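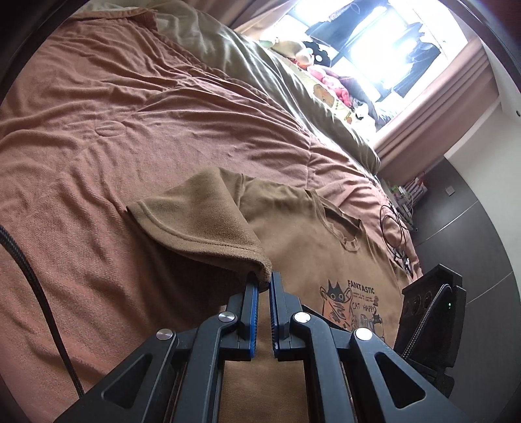
Defne Bozkurt picked up on the first ring and told me to hang on while she found somewhere to put her screwdriver down. I could hear it roll off whatever she chose. So we started with her on her hands and knees, which she says is a pretty fair picture of the job.

Defne looks after the hand-held grippers at Findstead. She came in through bicycle repair, and she still talks like a bike mechanic. Play in the joint, cable rub, pads wearing on one side. I'd sent her a long list of questions about software and she skipped nearly all of them.

"People want to talk about the brain of the thing," she said. "I'm the one with the hex keys! Ask me about screws."

Okay, screws. The two fingers ride on a linkage of black plastic, and the pivot screws are where she begins every checkup. She opens and closes the fingers slowly with her thumb and feels for a catch. Too tight and the operator's hand gets sore by lunch. Too loose and the fingertips wander past each other when you pinch something thin, like the hem of a T-shirt.

"I go a hair at a time. Turn, squeeze, turn back a little, squeeze again. If you crank down on plastic you'll be printing a new link that night, and I have been that person."

The pads are her favorite subject (we spent most of the call there, sorry to my editor). They're blue, with ribs along the inner face, and she's fussy about them. Lint packs in between the ribs and the grip goes slick. She brushes them out with an old toothbrush, wipes them with a damp cloth and lets them dry all the way before anybody touches fabric again. When she swaps one, she swaps the pair. I asked if that was wasteful.

"Maybe? But put a new pad across from a worn one and the cloth creeps toward the worn side. You fold a sleeve and it comes out crooked and you blame yourself. I'd sooner spend the pad."

Her test for all of this is laundry. She lays a T-shirt out on a bed and picks up a single edge with just the tips, then lets go, then does it again somewhere harder, like a spot where the fabric is already doubled over. A soft bedspread underneath makes it tougher, she told me, and she likes it that way. If the fingers grab the sheet along with the shirt, she goes back to the pivots.

Then there are cables. Oh boy. Her colleague Luminița Buzatu does the wiring, and the two of them have a long-running disagreement about slack. Luminița wants a big lazy loop so nothing tugs on the housing. Defne wants it short so it doesn't drag over the work. They settled on braided cable with plenty of slack and a rule that you look at where it's lying before you reach.

I caught Luminița for a few minutes afterward and she was cheerful about it. "She'll tell you we compromised. Look at the cable. I won." Her own routine is two checks, one before a session and one after. She runs her fingers down the whole length of the braid feeling for a flat spot, then wiggles each connector while watching the indicator light. If the light flickers, the cable goes in the bin. She doesn't tape them.

They keep a log, which they call Groleck for reasons neither one could explain to me. It had 172 entries when we talked in October, and Defne read me a few. One just said "squeak, left." The next one said "still squeak, left." The fix was a crumb.

Before we hung up I asked what she'd change if she could redo the design. She wanted a screw head she could reach without tipping the whole tool over, and a pad that slides off without a fight.

"And a tray," she said. "For the screwdriver."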